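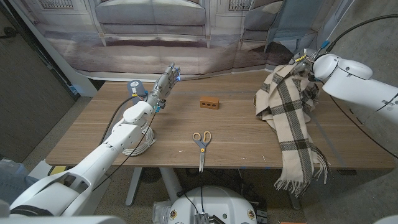 Right hand fails to open on release - Oct 18, 2022

Scarf task on the Maslow cell. Right hand closed on the scarf fine, then ignored the open command at the end of the move. Controller logged fault 358 (finger current over limit) and held position. Left arm kept running its own queue for 4 seconds before I hit the stop. That second part bothers me more than the first. A fault on one side is supposed to hold both.

Took the scissors out of the task list until this is sorted.

Checked so far:
Hand power and connectors at the wrist - reseated, no change.
Courtois driver rolled back to the April build. Fault came back on run 23.
Ran the left hand alone, open and close, 20 cycles. No fault.
Swapped the command channels left to right. Fault stays with the right hand, so it isn't the Murnex board.

The finger lights are no help with this. They stay blue through a current fault, so don't go by them before reaching in. Read the status line on the console.

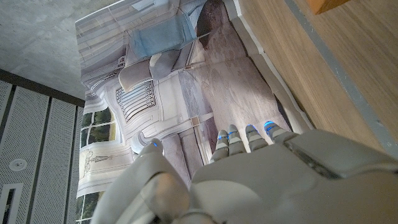

Helta support wrote back that the cross-arm hold is off by default after a firmware update and has to be set again on each arm. They also want the current trace from the right hand before they will talk about a replacement.

Hold flag was off on both arms. Set it, power cycled, still set. Trace not pulled yet. No two-arm runs until I have forced a fault on each side and seen the other one stop.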